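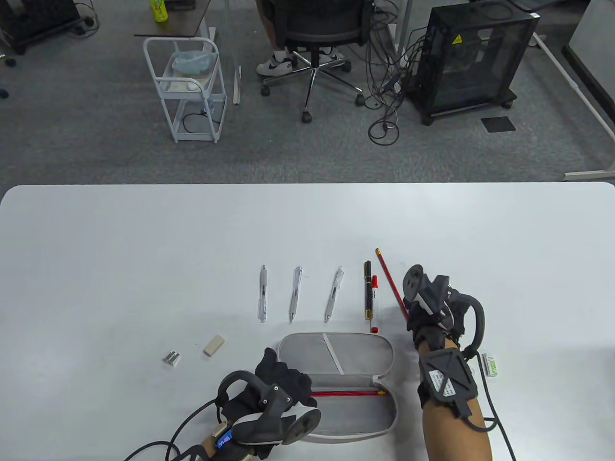 Four hundred dollars to be taught the alphabet a second time was, in the words of one reader who wrote to us in September, "a lot to pay for something my third-grade teacher did for free." The reader wanted to know if adult handwriting courses do anything at all. I had the same question, so I put it to Nuala Hennessy.

Hennessy runs Juvness, which sells a course for grown-ups who hate their own writing. It comes with a workbook, a set of videos and a promise on the cover that you will "think more clearly on paper." We met at 9 in the morning in the back room of the shop she rents in Clotent. I told her the promise bothered me.

"It bothers me some days too," she said. "I wrote that line when I was starting out. I believed it then. I would say I mostly believe it now."

Mostly?

"People tell me they remember more of their meetings. They tell me they sleep better, which I never claimed. I can't follow them home and check."

The website does make it sound as if somebody checked. It says 3,879 students have finished the course and that "the great majority" saw a change in their writing. I asked who had decided there was a change. Hennessy said the students had. They send in a page on the first day and a page on the last, and then they fill out a form.

So they grade themselves, right after paying $400?

"Yes. You can put it that way." She poured more coffee. "I have the pages, though. You can look at the pages."

I looked at the pages. She picked the folder, so make of it what you like, but several of the later ones were easier to read than the earlier ones. One man's lowercase r had stopped looking like a v. A woman whose lines used to slope down to the corner now had them level. I also noticed that the last-day pages were shorter and looked as if they had been written slowly. Anyone's writing gets better when they slow down. I said so.

"That's the course," Hennessy said. "Slow down. I could print that on a card and sell it for a dollar, and you'd put the card in a drawer."

She asks for 20 minutes a day, and she is strict about it on video and much less strict in person. Students who skip a week are told to pick up where they stopped. She has never worked out how many quit. When I pressed her, she said it was "more than I'd like" and would go no further.

We spent longer than I meant to on supplies. Juvness doesn't sell pens. Its closest competitor, Drelent, sends every student a boxed fountain pen and builds the whole first lesson on it. Hennessy thinks this is a mistake.

"You spend two weeks learning the pen. Then you go to work and there's a ballpoint on a chain at the bank. I tell them to use whatever they sign checks with."

What about the studies on longhand and memory? She brought them up before I did. She had read the summaries, she said, and a few of the papers, and most of those were about college students taking notes in lectures. Her students are mostly over 40 and are writing grocery lists and birthday cards. She used to link to the studies from the front page and took the links down last spring.

But she left the line about thinking clearly.

"I did. It sells the workbook."

I asked if she would take it off the next printing. She said the next printing was already at the printer, Ó Súilleabháin, and that changing a cover costs money. I asked about the one after that.

"Ask me then," she said.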